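Home | Setup | Driving Outdoors | Care | Support

6. Driving in Public Places

The Bomis is a polite machine only if you are. Read this section before you leave the parking lot.

6.1 Walk the route first, on foot, at the hour you plan to drive it. A plaza at 6 in the morning and the same plaza at noon are two different places.

6.2 Set the top speed to WALK. The other setting is for people with good insurance.

6.3 Choose one edge and keep to it. Leave the middle to pedestrians – they were there first and they don't take updates.

6.4 Keep the stop remote in your hand. A pocket is not a hand.

CAUTION: Damp paving adds to stopping distance. Test the brakes on the actual surface before the first run.

6.5 Check the front view before you release the brake. 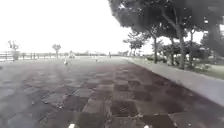 Figure 6-2. Front view, curb and planting on the right. Both white body parts should show at the bottom edge.

6.6 If anything ahead is too small or faint to name, treat it as a person until you're close enough to apologize to it.

NOTE: Log every stop, even the embarrassing ones. Send logs to Jasmina Đorđević, who has read worse.

Related sections
Charging the Bomis
Stop Remote: Pairing and Range
Error 228
Curbs, Ramps and Regret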